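The Wumholm Estimate

Zuzana Kratochvíl had until Wednesday to say how many grippers Wumholm should buy, and she did not want to say it from a price list. She took the early train and sat through the morning's work with her coat still on and the Fisent quote folded in her pocket.

The quote was simple enough. A pair of hand-held grippers cost 3000, delivery was extra, and if you ordered before the end of January they took 500 off. Coughlan, who ran the floor, wanted as many pairs as the budget would stand. Head office wanted one.

"Don't ask me," Coughlan said. "Watch." 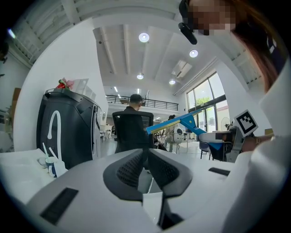 Vol. 31, No. 2

She watched. It was slow work and there was a good deal of waiting in it. She wrote down when the grippers were in use and when they were not, and after an hour she had a column of times that told her less than she had hoped.

"What happens when one breaks?" she asked.

"We stop."

"For how long?"

"Last time it was nine days. Fisent had no spare fingers and the post was late."

She wrote that down as well, and underlined it. Nine days of wages was more than the price of a pair. It wasn't in anybody's spreadsheet, as far as she knew, and she had built most of them.

"And Zeno?" she said. Zeno was the name they had given to the big arm on order, the one all this was meant to teach. It had its own line in the budget and its own argument.

"Zeno can wait until spring. He's no use to us without the hours."

"You've already told them spring?"

"I've told them I'd ask you."
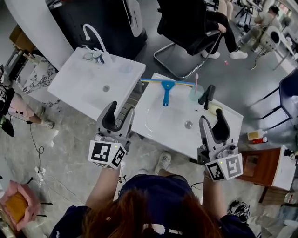 The sinks took up the rest of the morning. Zuzana had put them down as a single item, cleaning, with a week against it. She crossed out the week and wrote three, then looked at the three for a while and left it.

At one o'clock she borrowed the corner of a table and did the sum again. Two pairs, with the discount. A box of spare fingers. Zeno moved to April, with the deposit kept where it was so that Fisent would hold the price.

It came out under, but only if she left out the new chairs.

"You'll have to keep the chairs," she told Coughlan.

"I like the chairs," he said, and went to find her a cup of tea.

She signed the form while he was gone and put it back in her pocket with the quote.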